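# Dureza da água e descalcificação da caldeira mural

Notas de 19 de agosto, para não ter de refazer as contas no próximo ano.

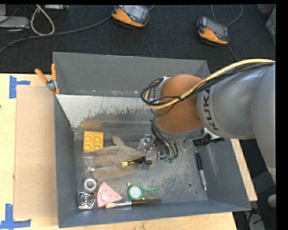 ## Ponto de partida

A caldeira é uma Vimach mural, mista, com permutador de placas para as águas sanitárias. Desde maio que a água quente oscilava: saía a 48 °C com a torneira a meio, caía para 39 °C com a torneira toda aberta e voltava a subir ao fim de um minuto. O circuito de aquecimento não mostrava nada de anormal, pressão estável em 1,3 bar.

Oscilação só nas sanitárias, com o queimador a modular correctamente, aponta para o lado secundário do permutador. A sonda NTC também podia ser culpada. Medi a resistência a frio e a quente e os valores batiam com a tabela do manual, portanto ficou excluída.

## Dureza

Medi com um kit de titulação de gotas, não com tiras. As tiras servem para distinguir água macia de água dura e pouco mais. Resultado à entrada: 32 °f, ou seja, 320 mg/l em CaCO3. O kit tem resolução de 1 °f por gota com 5 ml de amostra; com 10 ml passa para 0,5 °f, mas gasta-se o dobro do reagente e para este fim é indiferente.

O contador marcava 2.054 m³ acumulados desde que foi instalado. Não sei que fracção disto passou pela caldeira. Assumi um terço, arredondei para 700 m³ e fiquei por aí. Mesmo que só uma parte muito pequena do carbonato precipite, são quilos de calcário distribuídos por placas com canais de 2 mm.

A precipitação acelera bastante acima dos 60 °C na superfície da placa, e o setpoint das sanitárias estava em 58 °C. Com esse valor à saída, a parede do lado primário anda bem acima. Baixei para 48 °C.

## Descalcificação

Usei ácido cítrico a 5 % em massa, 10 litros de solução, a 40 °C. O clorídrico inibido é mais rápido, mas o permutador é inox brasado a cobre e prefiro não ter cloretos ali dentro.

1. Cortar gás e electricidade. Fechar a entrada de água fria.
2. Despressurizar o primário e desmontar o permutador (dois parafusos, quatro O-rings).
3. Ligar a bomba Weltia às tomas do secundário, com retorno ao balde.
4. Circular no sentido contrário ao normal durante 45 minutos.
5. Inverter, mais 45 minutos. Controlar o pH; acima de 4, a solução está gasta.
6. Neutralizar com bicarbonato, enxaguar, montar com O-rings novos.

A primeira carga de ácido gastou-se em 20 minutos. A segunda chegou ao fim com pH 2,8.

Os O-rings Dalisay que vinham no kit de revisão têm 13 mm de diâmetro interior e não entram no colector sem os forçar. Os originais são de 13,5 mm. Acabei por comprar EPDM avulso numa casa de vedantes, a cêntimos cada - o kit ficou na gaveta.

## Resultado

Caudal nas sanitárias à torneira: 7,1 l/min antes, 10,4 l/min depois. Temperatura estável dentro de 1,5 °C com a torneira toda aberta.

## Pendente

- Filtro de polifosfatos Plesovitz na entrada da caldeira. Não baixa a dureza, só atrasa a incrustação, e a recarga é semestral.
- Um amaciador de resina resolvia, mas ocupa espaço que não tenho e obriga a uma ligação ao esgoto.
- Repetir a medição de caudal em maio. Abaixo de 9 l/min, nova limpeza.
- Verificar a pré-carga do vaso de expansão. Desta vez não o fiz.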